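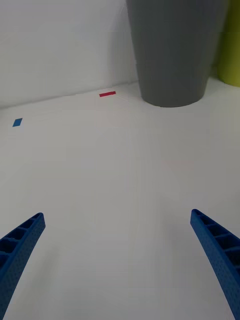
White table, gray container at the back, red and blue tape.

About Us

Hondholm is a small packing and sorting school in Fledport. We teach people to put things where they go. Boxes, parts, kitchen drawers, returns, whatever comes in. Running since one November a while back, still in the same building, up the stairs and left.

What we teach

Bench work mostly. Clear surface first, then tape, then the container, then you start. Every course begins with tape. Short strips, a color for each spot, stuck down flat so nothing catches. Students think it's silly for the first morning and then go home and tape up thier garage.

We like white tables. Easy to wipe and a dropped screw shows up right away. Big container to the back, small stuff to the front.

Courses

Short course: 2 days, table setup and basic sorting.
Full course: 11 sessions, adds packing, labeling, shelf layout and a final bench of your own.
Evening drop-in: bring a box of mixed bits, leave with it sorted. Doors at 6.

Max 11 people per group. We tried more, too many elbows.

Price is $75 for the short course, tape and bins included. Full course, ask us. Depends on whether your work is paying.

Who comes

Warehouse starters, people setting up a home shop, a couple of bakeries. The packing crew from Pillai have been through the full course, and Cliketti send us their new hires before the holiday rush. Also plenty of folks who just moved and can't face the boxes.

No grades and no test. You get a signed card and a roll of tape in the color of your choice (blue goes fast).

Finding us

Fledport, behind the old market hall. Parking in back, free after 5. Ring the lower bell, the upper one doesnt work. Closed shoes please, and leave big bags in the hallway.

Questions about a course, call or use the form. We answer mornings.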